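Innes 亚麻喷雾 · 衣物除皱与清新
Draver 家居护理 > 衣物护理 > 免熨系列

货号:33
容量:见瓶身刻度,够用一阵子
香型:Sondusia(淡皂香)/ 无香
库存状态:有货,Tratside 仓发出

产品介绍

世界上有两种人,一种人家里有熨斗,另一种人家里有熨斗但不知道放在哪里。Innes 是为后一种人做的。它是一瓶水基喷雾,喷在棉、麻和混纺衣物上,用手抹一抹,挂起来,等它干。步骤到此为止,说明书印在瓶子背面,字不小,还有空余的地方,我们就留白了。

配方里主要是水,这一点我们不打算瞒着谁。其余是让纤维松下来的柔顺成分,一点酒精帮助快干,以及香料(无香款没有香料,曾有顾客来信确认过这件事,我们回信再次确认)。不含硅油,不含色素。液体是透明的,放在窗台上不会好看,也不会难看。

它能做什么

叠在抽屉里压出来的横折、行李箱里闷出来的细褶、椅背上搭了一个星期的衬衫,这些都在它的能力范围之内。领口和门襟需要多抹两下。刚从洗衣机里拧出来、又在盆里忘了一夜的那种褶,它会尽力,你也得尽力。

它不能做什么

西裤的裤线出不来。百褶裙的褶倒是有可能被它弄没,请不要试。真丝、麂皮、醋酸面料以及标签上写着“仅可干洗”的衣服,一律不要喷。标签已经剪掉的,先在内侧缝份上喷一点,干透之后看有没有水印,再决定要不要继续冒险。

它也不能代替洗衣服。Sondusia 香型能盖住一点隔夜的火锅味,盖不住三天的。

使用方法

先把衣服摊平,床上或桌上都行,顺着布纹把大的折子扯开。瓶子离衣物一个小臂的距离,均匀喷到微潮。出现深色的湿斑就是喷多了,不要紧,只是要多等一会儿。用手掌从中间往两边推,缝线处捏住两头轻轻拉一拉。然后挂上衣架,扣好第一颗扣子,让肩线落在该落的地方。

普通棉衬衫晾 10 分钟可以穿。厚亚麻要 16 分钟,梅雨季节另算。着急出门的人常常在第 4 分钟就穿上了,后背会有一点凉,除此以外没有别的后果。

床单和窗帘也能喷。窗帘最省事,挂着喷就行,重力会替你干活,下面记得垫条旧毛巾,木地板沾湿了会滑。

规格与包装

喷头为细雾型,带锁扣,拧到“关”的位置再放进行李。我们收到过没有拧到“关”的位置的反馈,反馈里附有一件非常平整的毛衣。瓶身可以反复灌装,补充装另售,瓶盖和喷头通用。纸盒没有内衬,没有丝带,也没有感谢卡,省下来的钱已经体现在价格里,虽然体现得不太明显。

保存

避开直射阳光和暖气片,直立放置,放在孩子和好奇的猫够不着的地方。含少量酒精,请远离明火,也不要对着正在通电的熨斗喷。冬天放在阳台上如果结了冰,拿回屋里化开,摇匀后照常使用。

顾客评价

“买回来喷了三件衬衫,开会时没人说我皱,也没人说我不皱。满意。”
——Cayetano Cifuentes

“无香款确实没有香味。扣一星,因为我以为会有一点点。”
——匿名买家

“喷窗帘很好用。喷我先生的西裤不好用,他已经知道了。”
——匿名买家

退换说明

未开封可退。开封后若喷头不出雾,请先检查锁扣,再检查一次锁扣,然后联系我们更换喷头,运费由我们承担。香味不合心意的,可以补差价换成无香款,两款价格相同,所以差价是零。补充装售出后不退,除非漏液,漏液请连同外包装一起拍照发来。

新版瓶身将于九月上架,标签换了颜色,里面的东西没有变。旧版卖完为止,不打折。

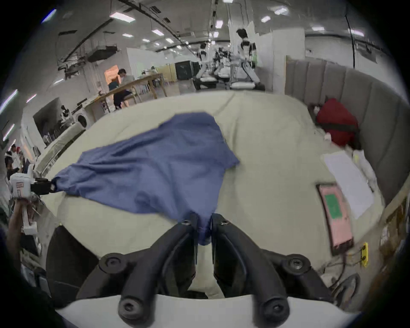
深色棉衬衫喷了以后会不会留下水印?
纯棉的深色衬衫一般干透后看不出来,前提是喷得均匀、没有喷成一滩。万一留下一圈印子,用拧干的湿毛巾把整片区域抹潮,再重新挂干,印子通常就散了。混纺里粘胶比例高的面料容易留印,先在下摆内侧试一小块。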